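Talks > Materials and Interiors > Speaker notes

Choosing table surfaces for public rooms: what we learned in Clolldale
Speaker notes, 3rd August

Opening (keep it short)

Good morning and thank you for coming. I work with furniture for libraries and reading rooms. Today I will speak about one small part of this work, the top of the table. We replaced the tables in the Clolldale library over one winter, and I want to share what we would repeat and what we would do in a different way.

Ask the room: who has bought tables for a public building? Wait for hands. If there are many, go faster through the next part.

The starting point

- The old tables were dark and heavy. Readers told us that the rooms felt like an office.
- We sent a short questionnaire and received 612 answers. The most common wish was more light. The second was more sockets, but that is a different talk.
- The budget covered the tops and not the legs. We kept the old steel legs and painted them.

Say clearly that we did not begin with a catalog. We began with the readers. I think this was correct, but it took nearly 3 months and the building manager was not happy with the delay.

Color and light

A pale surface returns the light from the ceiling to the face of the reader. In the north room we could switch off one row of lamps in the afternoon. Please do not promise this to your client before you have tried it in the real room.

There is also a risk. A pale top with a shine can make reflections, and older readers are sensitive to this. Bring a sample, put it under the lamps and sit down at it. Standing is not enough, the angle is different. Look for white patches where you would put the book. 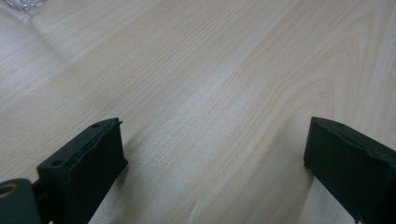 Grain and pattern

- Straight grain is calm. The arched figure, which many suppliers call cathedral, is more lively and it draws the eye.
- With laminate, ask how often the printed pattern repeats. When ten tables stand in a row, the same arch comes back again and again, and people notice it.
- Decide the direction of the grain before the order. We forgot to write it in the order, and Solheim cut the first delivery across the short side. They corrected it, but we paid for the transport.

Pause here for questions about suppliers. I have no contract with any of them.

Cleaning and repair

The cleaning team should be in the first meeting. We invited them to the third one, and this was too late. They knew already that the product from Viltura leaves stripes on a smooth top, and that a damp cloth with a little soap is sufficient for most days.

For the edges, choose a thicker band than the supplier proposes. Edges suffer first, from bags and from chairs with arms. By October we had repaired five corners, all of them near the entrance.

Costs

The extra cost for the better edge band was 1,736 in total, for the whole library. Say the number slowly. It is small when you compare it with one new delivery of tops.

If there is time

Tell the story of the Rirnska reading room, where they mixed two shades on purpose and the children now use the shades to choose "their" side. If there is no time, go directly to questions.

Related talks
Quiet floors for busy libraries
Lamps for reading: a practical start
Painting old steel furniture
How to write a questionnaire that readers will answer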